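Griltari Scorer's Table Unit, Series 8

The Griltari Series 8 is a portable scoring unit for baseball and softball grounds. It consists of a control panel, a wireless receiver for the scoreboard and a fabric carry case. It replaces the Series 7 and works with all Ruserico boards fitted with the grey receiver socket.

The panel records runs, hits, errors, balls, strikes, outs and innings. Each value has its own key, and a wrong entry can be reversed with the Undo key. Up to 88 entries can be reversed in order. After that the oldest are fixed in the game record and can only be changed from the menu. 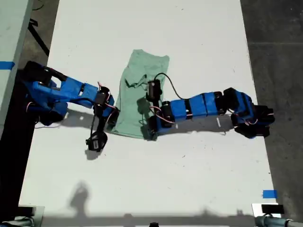 The control panel weighs 2,976 g with the battery fitted and stands on four rubber feet. It should be placed on a level surface, at least 19 cm from the front edge, with the display facing away from direct sun. A cloth can be used under the panel where the surface is already scuffed or where glare is a problem. The cloth must not cover the vents on the underside. Keep the cable to the umpire's indicator clear of the feet.

Display and keys

The display shows the line score for both sides, with extra innings on a second page. Brightness is set by hand or by the light sensor. The keys are sealed and can be pressed with gloves on, though the two smallest (Menu and Undo) are easier without. Key labels are printed under the surface and will not rub off.

Power

One charge lasts 19 hours at medium brightness. The battery can be changed during play - the panel holds the current score in memory while it is out. The mains adaptor is supplied with a UK plug. Other plugs are sold separately.

Pitch count

Pitch counts are kept for each pitcher and carried over if a player leaves the mound and returns. A warning limit can be set before the game. When it is reached the count flashes on the panel only and is not sent to the board.

In the box

Control panel
Wireless receiver
Battery and mains adaptor
Carry case
Printed guide

Optional items

Meretti umpire's indicator, wired
Phuthong tripod stand, for use without a table
Spare battery

Notes

Game files saved on the Series 7 can be read but not edited. Units delivered before June need the current software before the Meretti indicator will work. The update is loaded from a memory stick and takes eight minutes. Do not switch off during this time.

Page revised 12/11/19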